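The Long Form

The county sent me to Drurden in November with a canvas bag, a tablet that didn't hold a charge and a list of 24 addresses that had not mailed anything back. I had been an enumerator for two weeks. Before that I worked the returns counter at Stullex until they closed the store.

Drurden is one road with a bend in it. The even numbers are on the creek side. By noon I had done most of them, and I had my sentences down. I work for the count. It takes a few minutes. Your answers are private by law. People either let me finish or they didn't.

The trouble that year was the new question. It was the ninth one on the form, and it asked where each person in the house had been a citizen on the day of the count. There had been a lawsuit over it, and then another one, and a judge had said it could stay on until the appeal was heard. The training covered it in one slide. Read the question as written. Do not explain the question. If the respondent declines, mark declined and go on.

At the green house past the bend, a woman opened the door with the chain on. I could smell onions cooking. A radio was going in the back, a man talking fast about the appeal.

"You're the count," she said.

I said I was.

"Are you the one with the question?"

I told her there were several questions. She looked at the bag and then at my shoes. Then she closed the door, and I thought that was it, but she was taking off the chain.

She gave me a chair at the kitchen table. She stayed standing. I started the form and the tablet went dark, so I got out the paper one and a pen.

"How many people were living or staying here on the day of the count?"

"Six," she said.

I wrote it down. There was one coat on the hook by the door and one pair of boots on the mat. That is no business of an enumerator. You write what they tell you.

I asked for the first person, and she gave me herself: her age, her birthday, how long in the house. She said her family had come from Ternolska, which had been in one country when her mother was born there and a different one by the time her mother could walk. She said it the way you would give a bus route.

Then she gave me the second person, a husband, and the third, a brother of the husband. She knew the birthdays without stopping to think. When I got to the fourth, she turned the stove down.

"My sons," she said. "Three of them. Do you need them one at a time?"

I said I did. She went through them, oldest to youngest.

We came to the ninth question. I read it as written. The man on the radio was still going, and she reached over and switched him off.

"What happens if I don't say?"

"I mark declined."

"And then what happens?"

I was not supposed to explain the question. I said that I turned the forms in at the office on Quiroga Street at the end of each day, and that I didn't know what happened to them after that. It was the truth. I had seen the room where they went. It had a copier in it and a locked cabinet, and a sign about parking.

She sat down then, across from me.

"When I was a girl they came to count us," she said. "It was a man with a book. My grandmother said four and there were six of us. Two were behind the woodpile. My whole life I've thought about that book. It's in a building somewhere and it says four."

I didn't have a box for that. I held the pen.

"They don't live here," she said. "You saw the coat. The boys are up north, all of them, and my husband and his brother are in the cemetery. I know how it's supposed to work. I filled it out right the last two times."

The rule was clear enough. You count who was living or staying there on the day. I turned the form back to the first page and looked at the six. I had written it heavily, the way I do, and it had gone through to the sheet underneath.

"I have to change it," I said.

"I know you do."

I drew one line through it and wrote a one, and put my initials beside it -- they want initials on any correction. I drew lines through the five people as well. You could still read every name. There is a liquid you can use to cover a mistake completely, and I had a bottle of it in the bag.

"Ninth question," I said.

"Decline."

I marked it. She asked to see, and I turned the form around for her. She read it all the way down with her finger, including the lines I had crossed out, and pushed it back.

She wouldn't let me go without eating. It was potatoes and onions, and she had made too much. Afterward I went on to the next address, which was a vacant lot, and wrote down that it was a vacant lot.

The appeal was heard in the spring. By then I was working at the feed store.

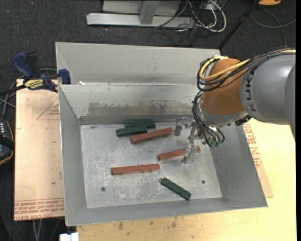
More short fiction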